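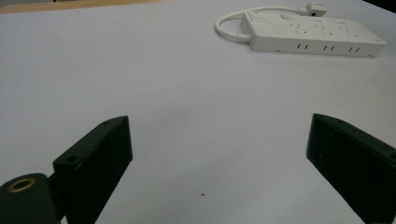
¿Se puede dejar una regleta suelta encima de una mesa de trabajo? Depende de lo que se vaya a hacer en la mesa: para un rato de portátil y cargador, vale; para una jornada de soldar, cortar o mover cajas, mejor fijarla al canto o por debajo.

21 de julio de 2026. Cuaderno del taller, mesa blanca.

Bueno, pues me he pasado la mañana entera con las regletas. Sé que suena a poca cosa, pero llevábamos meses con los enchufes puestos donde caían y ya me tenía harta. Lo apunto con calma para que lo lea quien use la mesa después (y para mí, que en septiembre no me voy a acordar de nada).

Primero, la mesa. Blanca, mate, lisa. Me gusta muchísimo trabajar en ella, se ve cualquier tornillito que se te cae, y eso en la otra, la de madera del fondo, es imposible. Lo malo del blanco mate es que coge marcas de todo: lápiz, goma de las patas de los aparatos, el cerco del café. La he repasado con un paño húmedo y un poco de jabón neutro, nada de alcohol, que ya vimos en la balda pequeña lo que hace si insistes. Queda un poco más satinada donde se frota mucho. Frotar poco y en redondo, entonces.

Lo segundo, la regleta blanca. Es la de carcasa cuadradota con las esquinas redondeadas y el interruptor en un extremo, por el lado del cable. La he puesto encima de la mesa para verla bien a la luz antes de decidir dónde va. Blanco sobre blanco: si no fuera por las ranuras oscuras casi ni la encuentras. Esto parece una tontería pero a Mateja le pasó al revés con la negra en la estantería oscura, que le puso un archivador encima y apagó todo el puesto con el canto. Me pidió que la nueva tuviera el interruptor accesible y a la vez protegido, dos cosas que se llevan fatal.

Opciones que he barajado para el sitio:

Encima, al fondo, pegada al borde. Fácil de alcanzar, cero agujeros. Se come una franja de mesa y el cable hace lo que le da la gana.

Debajo, atornillada al bastidor. Limpio por arriba, pero para enchufar algo te tienes que agachar y meter la mano a ciegas. Lo hemos tenido así en el puesto de medir y acabamos todos con un alargador por encima de la mesa, o sea, peor que antes.

En el canto trasero, mirando hacia arriba, sobre una escuadra. Es la que más me convence. Las clavijas entran desde arriba, el interruptor queda a mano y la superficie se libera entera. Hay que separar la mesa de la pared lo justo para que pasen los cables sin doblarse.

He hecho una prueba de la tercera con dos escuadras de la caja de Dimitriou y cinta de doble cara, sin taladrar. Aguanta para ver cómo queda, no para uso de verdad: al tirar de un transformador de los gordos se despegó el lado izquierdo. Las escuadras definitivas las quiero con pestaña, y las pido a Findisel con el resto del material. En su catálogo la referencia es la 2078, apuntada también en la pizarra por si se borra de aquí (sí, ya sé que es la pizarra la que se borra).

El cable. Uf. Este es el tema que me ha llevado más rato. Sale por el extremo y se va enroscando él solo, con esa memoria que les queda de estar plegados en la caja. Si lo fuerzas a ir recto tira de la regleta y te la gira; si lo dejas a su aire hace un bucle justo donde apoyas el codo. Lo que mejor me ha ido otras veces:

Desenrollarlo del todo y dejarlo colgando una noche desde la barra alta, con una pinza en la clavija. Por la mañana está muchísimo más dócil.

No enrollarlo nunca alrededor de la propia regleta para guardarla. Lo hacía yo, me confieso. Se castiga la salida del cable, que es el punto flojo de todas.

El sobrante, en lazadas anchas y flojas, cogido con velcro. Nada de bridas apretadas. Y nada de dejar el rollo apretadito si va a haber carga seria, porque se calienta.

He medido la distancia desde la toma de la pared hasta el canto de la mesa siguiendo el rodapié, que es por donde quiero llevarlo: 2640 mm. Lo escribo en milímetros y que no proteste nadie, la última vez alguien leyó centímetros donde eran pulgadas y compramos una canaleta de juguete. De ahí hay que descontar la subida por la pata, que la hago con tres grapas adhesivas, y dejar 60 mm de holgura arriba para poder soltar la regleta y darle la vuelta cuando toque limpiarla.

Sobre limpiarlas, que no lo hace ni el Tato: desenchufada de la pared (de la pared, no con el interruptor), boca abajo, unos golpecitos con la palma y luego brocha seca. La negra del puesto de medir soltó pelusa, serrín y un trocito de estaño. Un trocito de estaño dentro de una regleta. Lo dejo ahí para que reflexionemos. El aire comprimido no me gusta para esto, mete la porquería más adentro. Si hay que pasar un trapo por la carcasa, que esté apenas húmedo, y a esperar antes de volver a conectar.

Mateja pregunta si no sería mejor poner una regleta más larga y olvidarnos. Lo he pensado. A favor: los transformadores anchos tapan la toma de al lado y siempre falta sitio. En contra: cuanto más sitio hay, más trastos se quedan enchufados, y aquí somos expertos. Prefiero una por puesto y una hoja pegada debajo con lo que va en cada una. Para el puesto blanco propongo: lámpara de brazo, cargador del portátil, fuente pequeña de laboratorio. Lo demás se enchufa para usarlo y se quita al acabar. El calefactor de aire del invierno, directo a la pared, siempre. Y la pistola de calor igual. Esto lo tengo escrito en tres páginas distintas de este cuaderno y lo seguiré escribiendo.

Otra cosa que tampoco quiero volver a ver: una regleta colgada de otra. En el rincón de embalar había una cadena de dos y luego un ladrón. La desmonté yo misma la semana pasada y si alguien echa en falta la de en medio, está en mi cajón y no la suelto.

De etiquetas voy a probar la cinta de Jarkness, la mate, que se despega sin dejar pegamento. Una banderita en cada cable, a un palmo de la clavija, con el nombre del aparato. No en la clavija misma, que se ensucia enseguida y al tirar se arruga. Y por favor, nombre del aparato y no del dueño. «Lo de Nurnport» no le dice nada a nadie que haya llegado este año (era el cargador de los taladros, por si alguien se lo preguntaba, del pedido que hicimos para el montaje de Nurnport).

Luz. Me fijé mientras limpiaba en que la mesa no está igual de iluminada por todas partes, hacia el lado donde te sientas se va apagando. Para escribir da igual, para soldar componente pequeño se nota bastante, y te acabas echando encima y haciéndote sombra tú misma. Si la lámpara de brazo va en la esquina derecha del fondo, su cable baja directo a la regleta sin cruzar la mesa. Los zurdos que me escriban y lo hablamos – yo creo que con el brazo largo llega bien a los dos lados, pero no lo he probado con nadie que lo sea.

Altura del canto: cogí el calibre grande y salen 50 mm contando el bastidor. La pestaña de la escuadra tiene que abrazar eso y que no asome por arriba, porque si asoma vamos a enganchar ahí las mangas, los planos y la paciencia. Tornillo corto, avellanado, desde abajo. Pretaladrar, marcar la broca con cinta para no pasarnos y poner un taco de madera encima mientras se aprieta. Si alguien me atraviesa la mesa blanca, se la queda en casa.

Cosas que he tirado: un alargador con la funda pelada junto a la clavija, dos adaptadores de viaje que bailaban, un temporizador que zumbaba. Al alargador le corté la clavija antes de llevarlo al contenedor de eléctricos, para que no resucite. Ya ha pasado.

Cosas que he dudado y siguen en la caja gris: una regleta con luz piloto que funciona pero parpadea. El piloto es lo de menos, ya lo sé, pero me da mala espina y quiero abrirla con tiempo. Que no la use nadie. Le he puesto cinta roja.

Pendiente:

Pedir las escuadras con pestaña y el velcro en rollo.
Colgar el cable esta noche. Pinza azul, barra alta.
Separar la mesa de la pared y barrer detrás antes de montar nada.
Plantilla de cartón para los agujeros (Mateja dice que la corta ella, que yo tuerzo).
Hoja de qué va enchufado en el puesto blanco, plastificada.
Revisar en septiembre las grapas adhesivas, que con el calor del verano en la ventana de al lado no me fío.

Añado por la tarde. Mateja ha pasado por aquí y le gusta lo del canto trasero, pero quiere el interruptor hacia la izquierda, al lado contrario de donde se dejan las cajas. Pues tiene razón y además así el cable sale ya hacia la pata por la que pensaba bajarlo, con lo que me ahorro la vuelta entera. Rehago el croquis en la página siguiente. Las marcas a lápiz que hay ahora en el bastidor no valen, son las de la primera versión; las buenas las haré en rotulador verde cuando tenga la plantilla.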